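Jiko Dish Rack Notes
README for the countertop and dishes collection

Welcome! If you've ever stood at a sink with a dripping bowl in each hand and no idea where to put them, you're among friends. Jiko is a growing set of photos and written notes on how dishes get put away at the counter: which rack, which slot, what leans on what. It began as one long text file on my laptop in Prundville and has since picked up kitchens in Chiba and Hurkotham, which makes me very happy.

Current release: 10/03/2025
Maintainer: Daichi Kawaguchi
Size: 2,000 photos, 800 written notes, 12 kitchens

What's in the folders

racks/ holds the notes on dish racks themselves, sorted by how they hold a plate (pegs, straight wires, wavy wires, slotted wood).
dishes/ covers bowls, plates, cups and lids. Bowls are the biggest group by far, and my favorite.
counters/ is for surfaces: stone, tile, wood, steel. Small folder, more wanted!
notes/ has the plain text files. Each one shares its number with the photo it goes with.

A few words on wavy-wire racks

I have a real soft spot for these. A plate grid made of bent wire takes up no more space than a straight one, but the curves give each plate a little more to lean against, and a thin saucer doesn't slump over the way it does between two straight rods. Bowls are another story. A deep bowl wants two or three slots to itself, and wide ones often end up waiting on the counter in front until the plates are sorted. We tag that arrangement "front of rack", and it comes up so often that it has its own section in the index.
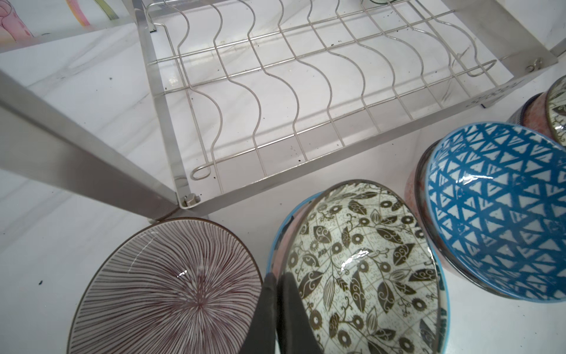 Tag: front of rack. Ceramic bowls by a stainless steel rack with a wavy plate grid, white marble counter.

For this tag, please write down the rack first and the bowls second. Useful things to mention are the shape of the wires, how the grid is joined, whether the frame is flat bar or round rod, and any bolts or screws you can see. With bowls, the glaze is the fun part. Fine dark lines radiating over a white interior, like the ones on the tilted bowl here, should go under "radiating" and not under "striped", which we keep for parallel bands. I mixed these up myself all through May and had to go back over 60 notes, so please learn from my mistake.

Crumbs and specks on the counter get the tag "crumbs". Leave them in! A counter in use has crumbs on it, and cleaning up the photos afterward makes the notes wrong.

How a note is laid out

Line 1: photo number
Line 2: tags, separated by commas
Line 3: the rack, in one or two sentences
Line 4: the dishes, in as many sentences as you like
Line 5: anything else (counter, wall, things in the background)

Keep to everyday words. "Plate slot" is fine. If you know the proper trade name for a part, add it in parentheses so the rest of us can pick it up.

Known gaps

Wooden racks are thin on the ground, and over-the-sink racks are missing completely. Glaze names aren't consistent between the Chiba notes and the earlier ones: "maroon", "plum" and "dark purple" can all mean the same color, so search for all of them. Lids were added late and many still have no tags.

Adding your own

New kitchens are very welcome, and so are old racks with bent wires and missing feet. Start with five or six notes so we can check the tags together before you do a whole cabinet. Corrections to existing notes can go straight into the file, with your initials at the end of line 5.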